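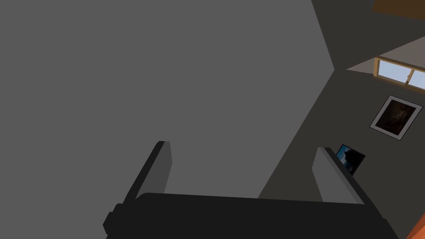

Re: Column alignment lost when printing station tables
Date: May 29, 2011

On the drelis-users list, the Itix maintainer wrote:
> Tables with more than 77 rows print with the last column shifted
> left. Does this happen with the old Rellier driver as well, or
> only since the change of font?

Both. I ran the same rainfall table (510 rows, station Kaewmanee) through each driver. The shift begins at row 78 in both outputs, so the font can be ruled out.

The cause seems to be the page break. Drelis works out the column widths again for each page, but takes them from the rows on that page alone. If every reading on page two is below 10 mm, the last column is set one character narrower and the heading no longer lines up.

Two ways round it:

1. Set the width by hand in the table header. This works, but has to be done for each file.
2. Pad the readings with leading spaces before import. Drelis keeps them – the manual says otherwise, but the manual is out of date on this point.

I use the second for the older records, which go back to 1853 and were typed in with mixed spacing anyway.

A proper fix would be to take the widths once, from the whole table, before the first page is laid out. I have not looked at how much memory that needs on long files. The patch from November does not touch this part of the code.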